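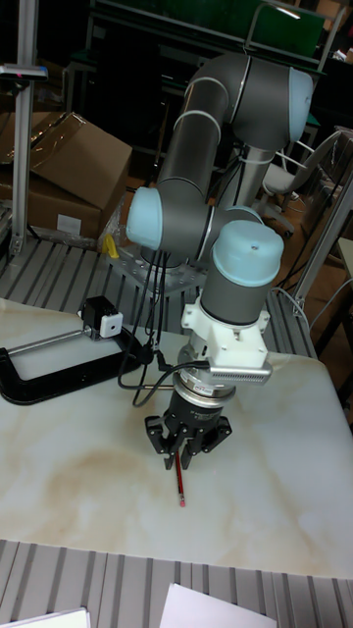

**Guides > Purchasing**

# How to respond to a lead time notice

A lead time notice is the short letter or email a parts supplier sends when deliveries are going to take longer than quoted. Most run to a single page and leave out half of what you need. The steps below assume you buy electronic parts in small lots and keep your orders in a spreadsheet.

## 1. Find out which orders it covers

Look for the words "new orders" or "open orders." A notice on new orders leaves your confirmed dates alone, at least on paper. A notice on open orders means dates you already have may move. If the letter says neither, write back the same day and ask for a yes or no on each purchase order number. Don't ask a general question. You'll get a general answer.

## 2. Convert everything to days

Suppliers mix weeks, working days and calendar days, sometimes in the same letter. Put one column in your sheet for calendar days and fill it in for every line. A notice of seven weeks goes in as 49. If the supplier means working days, count them out on a calendar, including their holidays as well as yours.

Also check where the clock starts. It may be the day you order, the day they confirm, or the day your deposit clears. Drendon quotes from confirmation, and confirmation can take several days by itself.

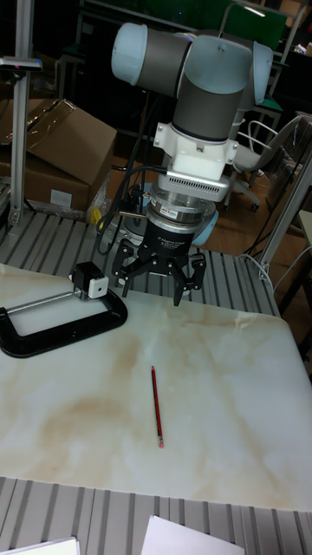
*Three-finger gripper with the fingers open.*

## 3. Work out your run-out date

For each affected part:

1. Take stock on hand, minus anything already set aside for a job.
2. Divide by average use per day over the last quarter.
3. Count that many days forward from today and write down the date.
4. Compare it with the new delivery date.

If delivery comes first, you can leave that line alone and look at it again in a month. If run-out comes first, mark it and go to step 4. Use real consumption in the division. Forecast numbers tend to be high, and they will make every line look urgent.

## 4. Split the order

Ask if part of the quantity can ship early. A supplier who can't send a full reel can often send a cut tape of 50 pieces, and that may be enough to keep one product going. Expect a handling fee. Have the split confirmed as 2 separate lines with separate dates, or the early portion may get folded back into the late one.

## 5. Check substitutes before you need them

Pull the datasheet for the nearest match and compare package, voltage rating, temperature range and pinout. Order a few samples and build with them. If Gelen and Bristby both list the same part, ask each for the date code and the country of origin. Two distributors may be drawing on the same stock, in which case you have one source.

Do not buy from an unknown broker on price alone. If you have to use a broker, get photos of the reel label and hold payment until the parts have been inspected.

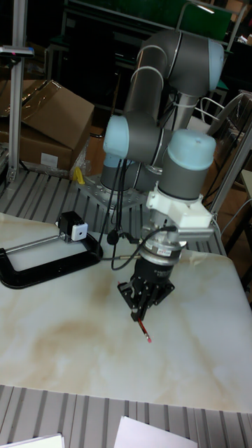

Liya Ambaye wrote in about step 5, saying her shop now tests substitutes every April whether or not a notice has come, and that the spring check caught a footprint mismatch on a Fujimoto connector that the datasheet comparison had missed. She also suggests keeping the test boards, labeled with the part number.

## 6. Reply in writing

Keep the reply short. List each order number, the date you were given before, the date you now understand, and what you are asking for. Name a day by which you want an answer. Save the notice and your reply in the same folder as the order, and update the delivery column in your sheet only after the supplier confirms.

*Guide by Jörg Vogler*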